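Senan Tully has been looking after the same robot cell for long enough that he calls it "the old girl", and then looks embarrassed about it. I'd come to Clurkano to ask how you keep a simulated cell healthy, which I'd assumed meant switching it off and on again. He put the kettle on and said I'd better sit down!

The cell is called Usska, and it lives entirely on a computer. One tall pale arm, one long table, a black gripper and a handful of little coloured blocks. Control programs get tried out in it before anybody lets them near real metal. "People think there's nothing to maintain," he says. "No grease, no cables. But you change one number in the arm model and everything downstream goes wonky."

His morning starts with what he calls the hover check. He sends the gripper down over the blocks, fingers pointing straight at the table, and compares where the tips are with where the software believes they are. 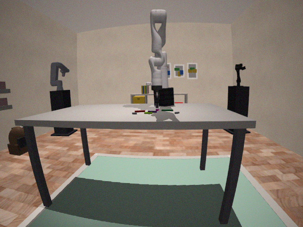 Usska's arm with the gripper low over the blocks.

"If the tips are out by a hair, I want to know before I've had my toast," he says. The usual culprit is the tool offset, the figure that tells the arm how long its gripper is. Somebody borrows the cell, swaps in a different gripper file, swaps it back and forgets the offset. He once lost most of July to exactly that (he can laugh about it now, just).

I asked about the blocks, as I'd rather expected them to look after themselves. He winced. Each has its own weight and its own friction, and if those are silly the block slides off like soap, or sinks into the tabletop and gets fired out across the room. The settings file runs to 3823 lines and he reckons he's cursed at most of them.

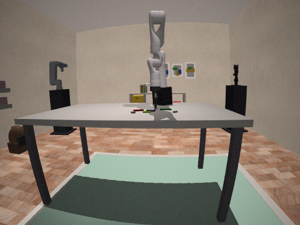

Then there's the reset. After every run the arm has to go back to its starting pose and the blocks have to be laid out afresh, and Senan has a script for it called Skornlow. It does 186 resets overnight and writes him a list of any that went wrong. On the morning I visited there were 11 on it, all with the same complaint: a joint stopping short of its mark. "That's the damping," he said, before I'd even found my pen. "I had it at 81 and I got greedy and turned it down."

He turned it back up while we talked, ran the list again and went quiet until it came back clean. It took most of a packet of biscuits.

Does he ever fancy working on a real one? He did, for years, at a firm called Mäkelä, and has the bad back to show for it. "I miss the noise a bit," he says. "I don't miss crawling under things with a torch in my teeth." His next job is the lighting, which he's been putting off for ages, and he walked me to the door still muttering about shadows.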